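4.2 Grasp selection for thin and fragile shapes

We come now to the part of the planner that gave us the most trouble, and that we suspect will be of most use to readers who are building something similar. The grasp generator described in Section 3 does well on boxes, bottles and other things with two nice parallel sides. It does much less well on objects that are nearly flat, and it does worst of all when those objects are lying on a surface that is soft to look at and dark in color, where the depth channel has little to hold on to. Our early versions would either close the fingers on air a little above the object or plan a path straight into the cushion, and for several weeks in July we went back and forth between those two kinds of failure without a good idea of how to leave both behind.

The fix we settled on is a simple one, and we owe the first sketch of it to Iresha Barua, who had used a similar trick in her earlier work on sorting leaves. We no longer ask the network for a full grasp pose in one go. We ask it first for a support plane, fitted only to the points in a ring around the object, and then for a grasp expressed as a height above that plane, a heading, and an opening width. The ring matters a good deal. If the plane is fitted to everything in view, a sofa back or the drop at the front of a seat will tilt it by several degrees, and a tilt of that size is plenty to drive a fingertip into the fabric when the object is only a few millimeters thick.

For each object we draw 256 candidate grasps and throw out any whose fingers would pass below the fitted plane. The ones that remain are scored by the network, and the best 4 are handed to the motion planner in order. The planner tries them one after another and stops at the first that gives a collision-free path for the whole arm, wrist and forearm included. We had at first passed along only the single best grasp, which made the code shorter and the results a good deal worse, as a fine grasp is of little help when the wrist has to go through a seat back to reach it.

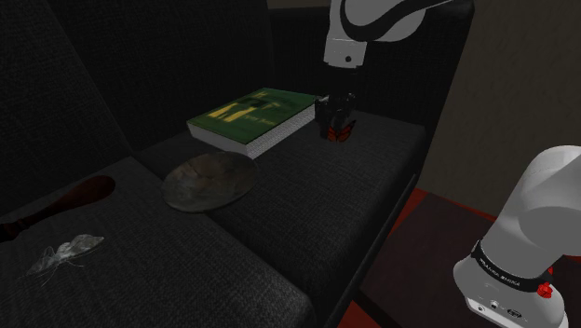

Figure 6. Thin-object setup in the Staken simulator. The gripper is at the butterfly, next to a hardcover book; a flat oval dish, a wooden utensil and a moth are also on the seat cushions. Arm: Franka Emika.

Neighboring objects called for some care as well. A thick object close to a thin one tends to pull the ring of support points upward, so that the fitted plane floats above the real surface and good grasps are thrown away along with the bad. We handle this by masking out every segmented object before the fit, and not just the one to be picked. When the mask leaves fewer than 100 points in the ring, we widen the ring and try again. This is a plain sort of rule, and we did try to learn it from data, but the learned version was slower and we could find no case in which we preferred its answer.

The next question was how hard to squeeze. A wing and a book cover should plainly not be treated alike, and yet we did not want to keep a table of object names with a force beside each one, which would have to be added to every time the Gullus object set grew. The controller instead closes at a slow, fixed speed and watches the difference between the commanded and the measured finger width. Once that difference has stayed above a small threshold for a few control steps, the fingers hold where they are and the lift begins. Rigid objects trip the threshold almost at once. Our thin models take a little longer, and we found it worthwhile to wait for them.

We ran the full pipeline on 535 generated layouts, with furniture, wall and floor colors, and lighting drawn afresh for each. Dim layouts were kept in on purpose, and we would encourage others to do the same, for our own first test set was so brightly and evenly lit that it hid the plane-fitting problem from us entirely. All layouts were produced with the Oltbridge scene tools, and the random seeds are stored with the code so that any one layout can be rebuilt by itself.

Two weak points remain. The ring fit assumes that the surface near the object is close to flat, and it does poorly where an object straddles a seam or sags into a fold. The simulator also treats upholstery as rigid, so we can say nothing yet about what happens when a cushion gives way under the fingertips. The soft-body extension of Rathnayake would let us study this, and we return to the matter in Section 6.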